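Grocery budget for one person, is $30 a week doable?

kaoki
Posted Tuesday, May 12, 2015
Moved to Tallstead for work and my food spending got away from me. I want to hold it to $30 a week. I cook at home but get bored fast. What do you buy every week no matter what?

sofia_g
Dry beans, rice, eggs, one box of something quick for bad nights. 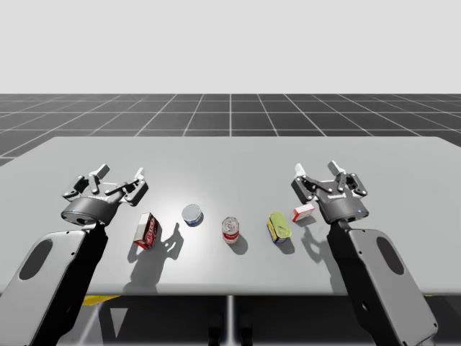
Five items, one with a red and white box

Do one big shop and stay out of the store until the next one.

Nazanin S
Disagree on one big shop. I go 2 times a week and throw out a lot less produce. With one trip the lettuce is dead by Thursday.

sofia_g
Buy cabbage then. It keeps for weeks. Every extra trip costs me money — I always come out with chips.
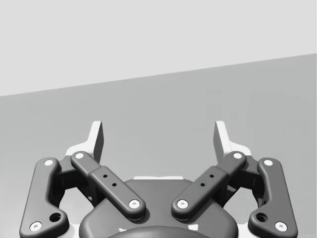 Also check the unit price on the shelf tag. The big bag isn't always the cheaper one.

luminita_a
$30 is tight if you eat meat. I gave up on it in August and went vegetarian 3 days a week.

kaoki
Cabbage I can do. Going to try two trips first and keep the receipts.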